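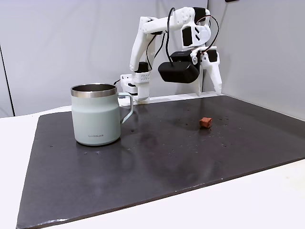 Looking after a small robot arm
By the Bralteo workshop desk
Last updated: August

A small robot arm moves at its joints. Each joint is turned by a servo, a motor that can hold an angle.

Before any work, the power goes off. The screws are checked next – a loose one makes the gripper miss. Cables need enough slack to bend, so each joint is moved slowly by hand.

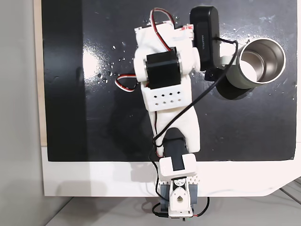

The arm from above, with loops of cable beside its joints.

Last of all, the mat is wiped and the power goes back on.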